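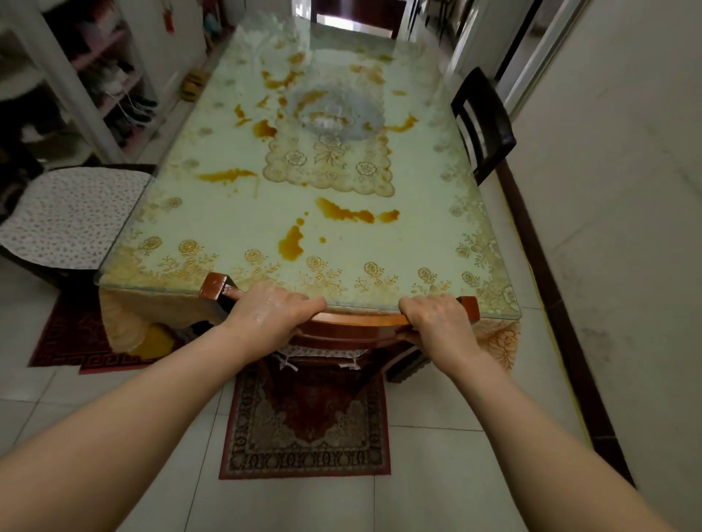

Hands on the chair, spill on the glass: table clearing is still mostly a job for people.

Home | Features | Food | Garden | Subscribe

Who's going to wipe the table?

By Rukhsana Virk
April 8, 2023

My mother wiped the dining table the way other people say grace. It happened before every meal and after every meal, and if you'd been silly enough to leave your homework on it then your homework got wiped as well. I mention her because I spent most of a month asking clever people when a machine would be able to do the same job, and in nearly every one of those conversations I found myself back in her kitchen, trying to explain what it was she did.

It sounds like such a little thing. Someone knocks over a cup, there's a sticky puddle near your elbow and a streak heading for the good placemat, and you get up and deal with it. You pull the chair out, or push it in, or lean across it and regret that. You shift whatever's sitting in the middle. You go over the table once with a damp cloth to pick up the worst, rinse it, and go over it again for the sticky part. If you're my mother you then bend down until your eyes are level with the table and look along it towards the window, and you find the bit you missed, and you say "ah!" as though it had been hiding from you on purpose.

Mwangi Owino laughed out loud when I told him about the bending down. He runs the home trials at Tenus, in a long brick building in Borngate that used to sell carpet, and he has spent the better part of four years trying to get a wheeled robot with two arms to tidy up after a family meal.

"That's the whole problem, what she's doing there," he said. "She knows the glass is lying to her from where she's standing, so she goes and stands somewhere else. We had to work for ages to get the robot to even suspect it."

Glass, I learned, is a terrible thing to ask a machine to look at. A glass-topped table with a patterned cloth underneath is worse. The cameras see straight through to the roses and the gold leaves, and then they see the window reflected over the roses, and somewhere between the two there's a smear of something orange that might be a spill and might be part of the print. You and I sort this out without noticing we've done it. We see that the shiny patch sits on top. We've wiped enough tables to know that tablecloth manufacturers don't usually go in for random puddles.

A depth sensor, the sort that measures how far away things are, can get into a real muddle over it. Mwangi showed me a recording in which the robot had decided the tabletop was several centimetres lower than it was, and brought the sponge down with great confidence. The sponge was all right. The wrist needed a new part.

The robot is called Mushi. I asked why and got three different answers from three different people, so I've given up on that. Mushi is about as tall as a ten-year-old, has a base like a small fridge, and makes a soft whirr when it turns that I came to find quite companionable. On the afternoon I visited, it was working on a plain laminate table in a mock dining room with four chairs around it. An engineer poured a little cordial in two places. Mushi rolled up, stopped, thought about it for long enough that I finished my biscuit, and then wiped the first puddle away in neat, overlapping strokes. I was so pleased I clapped! It wiped the second one into a much larger and thinner version of itself, inspected the result, and reported that the table was clean.

"It is cleaner," Mwangi said, rather loyally.

He was straightforward about the scores, and I appreciated it. Over the past year the team has logged 2,118 wiping attempts in the mock room. On the plain table, with chairs already out of the way and nothing else on top, Mushi gets a result they'd call acceptable most of the time. Put a dish in the middle and it drops. Put a lace placemat under the dish and it drops again, because the machine has to decide whether the lace is table (wipe it), rubbish (bin it) or something to be lifted off and put back nicely. One of its early favourites was to wipe the lace along with everything else until it had bunched up against the dish like a doona at the foot of a bed.

And then there are the chairs. I hadn't given chairs a thought. But watch anybody tackle a table and you'll see how much of it is furniture moving. You take hold of the top rail with both hands, lift a touch so the legs don't catch in the rug, and bring it back or slide it under. A wooden chair slides one way on tiles and another on a rug, and if it has a cushion tied on, there are little bows hanging down to catch on things. You feel all this through your hands. You feel the legs start to drag and you tilt a bit more, and if your hands are wet from the sink you grip harder without ever being told.

Mushi, at present, pulls. If the rug comes too, the rug comes too.

I'd gone to Borngate expecting the home to be the easy end of all this, and the factory to be the hard end, and I had it exactly the wrong way round. At Drelirex, a packaging plant half an hour further up the highway, there are machines that have been wiping things for years. They wipe down a conveyor at the end of every shift, 300 metres of it, and they do it in the dark with no fuss at all. The supervisor there was a bit baffled that I'd want to see it. The conveyor is always in the same place, you see. It's always the same width and the same dull grey. Nobody has draped a tablecloth over it or left shoes beside it, and there's never a kid's drawing that might or might not be precious.

What the plant can't automate, she told me, is the lunch room. They did try. Somebody in head office had seen a video, and for a few weeks there was a machine on loan that was meant to clear and wipe the tables between sittings. It coped with the tables. It couldn't cope with the people having moved the chairs, which they did every day, in a new way each time, as people will. In the end the staff were tidying the room so that the machine could come and tidy it, and she sent it back. They have a roster now, with a sheet on the fridge.

I've thought about that lunch room a good deal. A lot of what gets shown to us as household robotics depends on someone having been through first, squaring the chairs and rolling up the rugs and putting away everything with a pattern on it. My own place would need a week's notice. There's a shoe rack by the door that no longer closes, and a rug in the dining room that I'm fond of and that has tripped up every guest I've ever had.

Mwangi doesn't disagree, though he's more hopeful than I am, and he knows a great deal more. What has changed, he says, is how the machines are taught. When he started, the team wrote out rules: find the table, find its corners, move the sponge from here to there. These days they show the robot how people do it. They gather example after example of ordinary hands doing ordinary jobs in ordinary rooms, with the clutter left where it is, and let the software find what the examples have in common. It picked up the idea of wringing out the sponge that way, with no one having written a line about it. He was as proud of this as if it had been a grandchild's first step, and I must say I was nearly as proud myself, having known the robot for all of two hours.

"I used to think we needed better arms," he said. "The arms are okay. What I want is 50 different dining rooms, and then 50 more that are nothing like those."

So, can they do it yet? If your table is bare and plain, and your chairs are out, and you aren't in a hurry, then a machine can very nearly wipe it for you. Mushi takes 8 minutes. I timed myself at home that night, on a puddle of my own making, and it took me less than one, although I did have to go back for a spot near the far end that I only saw when the light was behind it.

As for buying one, Tenus isn't selling. There's a second version of the hand coming in September, with a softer palm and some sort of feeling in the fingertips, and after that they'd like to try a few real homes around Borngate, with real families who'll be asked very firmly not to tidy up. Mwangi wondered if I might know anybody suitable. I gave him my number. I also told him about the rug, and he wrote that down.

My mother, when I rang to tell her all this, wanted to know what the robot does with the cloth afterwards. I had to admit I hadn't asked. She said that if it was leaving it scrunched up in the sink then they could start again from the beginning, and would I please find out.

I did ring and find out. It leaves it scrunched up in the sink.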